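Keep the Old Computer

My neighbor Carter Beaudoin was hauling a desktop tower out to the curb last March when I stopped him. I wasn't being noble. I'd just come back from a walk and I'm nosy. He said it was slow, it was seven years old, and the guy at the store had told him it wasn't worth putting money into. So he'd bought a new one. Around $600, plus a warranty he couldn't explain to me when I asked.

I took the old one home. It's the computer I'm typing this on.

Now, I know how that sounds. You're expecting me to tell you I'm handy, and I'm really not (ask my sister Danai, she'll bring up the shower door). I bought more memory, I bought a solid state drive, and I spent an evening swearing at a screw that had rolled under the fridge. Then I plugged it in and it came up so fast I thought something had gone wrong.

What bothers me is how easily we all say "it's old" about a computer as if that settles the matter. We don't talk that way about a table. My kitchen chairs came from Efthymia Karamanlidis, who had them from her mother, and when one of them wobbles I glue it. Somewhere along the line we got talked into thinking of a computer as a carton of milk. There's a date on it somewhere and once the date goes by, out it goes, even if it still smells fine.

And a desktop is the worst possible thing to treat like that! Laptops I sort of understand. Half of them are glued shut and you need a tool shaped like a snowflake to get in. But on most ordinary towers the side comes off. You lay it down, take off the panel, and you're looking at the whole works. Memory usually clicks in and out. Drives slide or screw in. I'd put it a little harder than changing a vacuum bag and a lot easier than hanging a door.

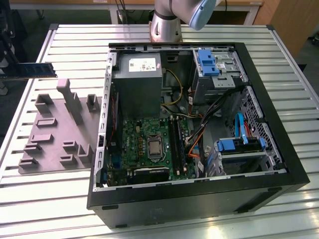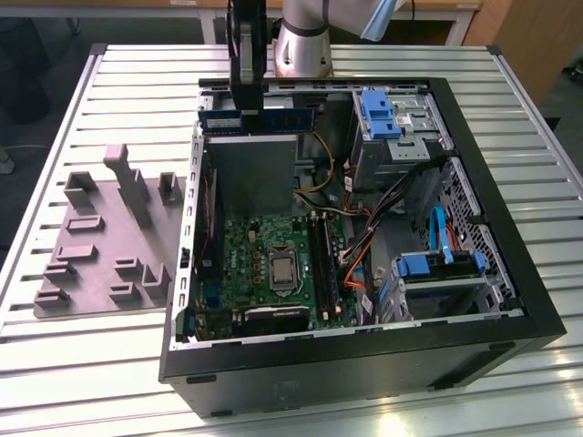
Desktop towers on their sides with the side panels off.

I brought all this up at dinner and Savvas Sotiropoulos, who likes to argue before the bread is even cut, said I was being sentimental. New machines use less power, he said. They're safer. Some old ones can't run the current software at all, and then what, you sit there with a computer that can't get updates? Fine. He has a point, and I don't want to wave it away. If a machine really can't be kept secure, don't do your banking on it. I wouldn't.

But that isn't the reason most of them get tossed. They get tossed because they feel pokey on a bad morning, or because a fan is making a noise, or because somebody's grandson rolled his eyes. I asked Savvas what was wrong with his last one and he had to think about it. Then he said the lid was scratched. The lid!

Eftychia Tzavaras came at it from the other side, and I've chewed on it ever since. She said her trouble is that she's scared of it. She'll happily take a sewing machine to pieces on the dining table, but the inside of a computer feels like somewhere she isn't allowed. I felt exactly like that too, for years. I think a lot of people do, and I think it suits the stores very well. If you're afraid of the box you'll never open it, and then you have to believe whatever you're told about what's in there.

So if I ran a library or a high school I'd put an old tower on a table one evening a month, unplugged, and let people poke at it. No class, no slides. Pull the memory out, put it back. Find the fan. See how much of it is just air and dust. I'd bet you'd lose the fear in an hour, and then the next time somebody behind a counter says it isn't worth fixing, you might ask him which part.

Carter has been over to look at his old machine twice. The second time he sat down, opened a few things, closed them again, and asked me what I'd paid for the memory. I told him. He didn't say much after that, but he did ask if he could borrow my screwdriver.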